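Open day at De Haan, Bornesham

The 21 bus to Bornesham stops at the garden center, then at the other side of the garden center, and then at the De Haan works, where you are let off next to a sign telling you that visitors should have used the other gate. I used the other gate. It was locked. I went back to the first gate and was given a sticker.

De Haan makes household stands. If you have ever hung a coat, a towel or a birdcage on something white and upright that you had to put together yourself, there is a fair chance it came through Bornesham, or so the man at the sticker table told us, with the air of someone who has been waiting all year to mention birdcages. The company opens its doors once a year. Admission is $4, which includes coffee and a pencil. Last year 2,052 people came, a figure painted on a board in the lobby with a space underneath for this year's. I have been to worse museums with better pencils.

We were put into groups of 14 and walked through the molding hall first. It's loud and warm and smells like a new shower curtain. A guide with a headset explained the cooling cycle. The headset worked for her and for the people directly in front of her, so from the back I can report that cooling is important and that something happened in the spring with a valve.
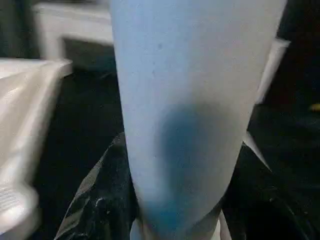

From there it was a long corridor with framed catalog covers, starting with a brown period that I think the company would like to keep quiet about and ending with the Ferska, the current range. The Ferska is white. The guide called it "Nordic" and a woman in our group asked which part, and we moved along.

The finishing area was roped off for most of its length, so our group shuffled sideways along the rope like people finding seats in a theater. This is where parts get looked over for marks. The inspectors work by eye and by thumb, and I was told that a good one can find a flaw you wouldn't notice in ten years of owning the thing. I thought about my own coat stand, which I repaired with a spoon, and said nothing.

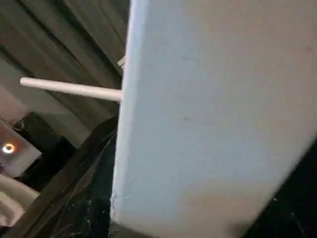
Lunch was in the canteen, which has been done up since my last visit and now has opinions about lentils. The soup was good. The bread had run out by the time the second group got there, and the second group had views on the first group. Over the soup I found that everybody had come away from the morning with a different favorite, and mine was a little round light, white in the middle with an orange ring, glowing away in a pale plate in an otherwise dim corner. A retired electrician at my table offered me three theories about what it was for. I preferred it before the theories.

The afternoon began with a talk on packing. I had planned to skip this and look at the shop, but the shop was closed for the talk. It was the best part of the day. Getting a stand into a carton is mostly a matter of persuading long things to lie next to wide things, and the speaker had plainly lost sleep over it. She passed around some early attempts made of gray cardboard. One of them looked like a castle. Somebody's child was told to give it back, and then told again.
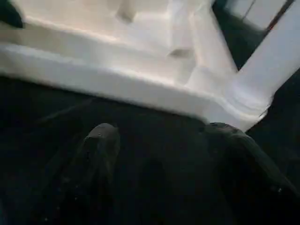 White molding at close quarters, with ledges, hollows and a couple of small notches.

After the packing talk came the room I had come for, where the stands are put together. There were plenty of chairs along the wall and I got one, which at these events is half the battle. The instructions are one folded sheet with no words on it, just a small bald figure who is happy in the first drawing and equally happy in the last. We were each handed a copy to follow along with. Mine was upside down for some time and it made very little difference.
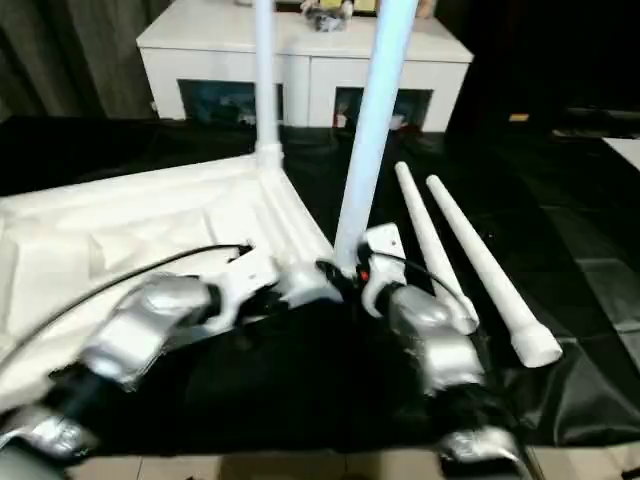 Page last modified: 2022-11-25

The base is a bigger piece than I expected, broad and flat, with ribs and a thick foot where the pole goes. It lay on black cloth, and white plastic on black cloth looks a lot more expensive than it does on my hallway carpet. One pole stood upright and another leaned beside it at an angle I know well from home. Two tapered legs lay next to each other off to the side, one longer than the other. I checked this against my sheet, where the bald figure had nothing to say about it.

I stayed until the tea cart came through, then went back to the shop, which had reopened with a line. Factory seconds were piled in a bin by the door. I bought a Ferska leg by itself, reduced, with no clear plan. It stuck out of my bag all the way home and the driver asked if it was for the garden.

For anyone going next year: bring your own bread, stand at the front if you want to hear, and ignore what the sign says about the gate. The sister works at Skuloswood is said to be opening for visitors in December, with a slide show and no molding hall. Parking there is by the canal.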